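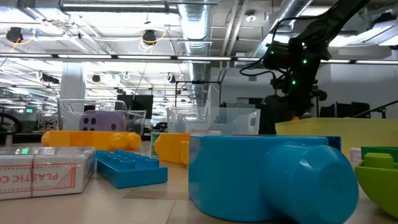
Skullberg

Skullberg is a hill of 926 feet above the village of Fokby. Despite the name, no skull has been found on it, though several hats have. It is the lowest of the 3 summits on the Midtbø ridge and by far the most climbed, largely owing to the parking lot.

Access

The usual path leaves Fokby by the church and climbs through birch woods to a false summit, where many parties eat lunch and go home satisfied. The true top lies 233 yards farther on, across a bog that local maps mark as a meadow.

History

The summit cairn was begun by Holger Boström, a schoolteacher who wanted the hill to reach a rounder number. Surveyors have declined to include his stones in the height. A shelter just below the top sleeps 6, or 4 who are not already friends. It is closed in July for repairs to the roof.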